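Nokley Household Surfaces Vocabulary
Data card, second release

Summary

The Nokley vocabulary is a bilingual word list covering the surfaces, coverings and finishes found in ordinary homes. It pairs Ukrainian terms with their everyday American English equivalents and gives a short usage note for each pair. The list is maintained by the Flusetti language office and is intended for translators, catalog editors and teachers of technical vocabulary.

The release contains 1,000 term pairs. Each pair has been read by at least 2 editors.

Contents of the release

terms.csv holds the term pairs, one per line.
notes.csv holds the usage notes, linked to the terms by entry number.
sources.txt lists the printed catalogs, trade leaflets and interview records consulted.
changes.txt records corrections made after the first release.

All files are encoded in UTF-8. Fields are separated by commas, and any field containing a comma is enclosed in double quotation marks.

Fields in terms.csv

entry: a number that does not change between releases
uk: the Ukrainian headword in its dictionary form
en: the preferred English equivalent
en_alt: other English equivalents in current use, separated by semicolons
group: one of 4 subject groups (walls, floors, worktops, trim)
status: accepted, disputed or withdrawn

Withdrawn entries remain in the file so that older references continue to resolve. Users who need only current terms should filter on the status field.

Scope of the groups

The walls group covers paint, paper, tile and paneling. The worktops group covers tables and counters, including terms for a printed or imitated pattern. Editors record pattern and material as separate terms wherever speakers keep them apart. A marble-patterned top is therefore entered under its pattern, and the entry makes no claim that the top is stone.

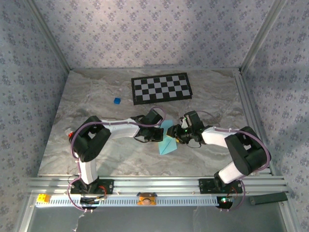 Patterned wallpaper (walls) and a marble-patterned tabletop (worktops).

The trim group was the most difficult to define. Edging, corner pieces and baseboards are named differently by installers and by residents, and the same word may refer to two parts in neighboring regions. Where the editors could not agree, the entry is marked as disputed and both readings appear in the notes.

Method

Candidate terms were drawn from printed material by Solomiia Tkachuk and Orest Pavliuk. Valentyna Dmytriv reviewed the Ukrainian headwords, and Taras Ostapchuk prepared the English equivalents. Interviews with installers were conducted by Hryhorii Melnychuk. Interview records are cited by number in sources.txt, and the names of those interviewed are withheld.

Known limitations

Regional coverage is uneven. Terms from the western regions are better represented than those from the south, and rural usage is thin throughout. Trade names have been excluded even where speakers use them as common nouns. The usage notes are written in English only. British equivalents appear in en_alt when an editor happened to supply them and should not be treated as complete.

Terms of use

The vocabulary may be copied and adapted for teaching, translation and research, provided that the release number is cited. It may not be resold as a separate product.

Corrections

Proposed corrections should give the entry number, the suggested wording and a published source or a description of local usage. Corrections received before the end of July will be considered for the next release.

Last revised May 20, 2026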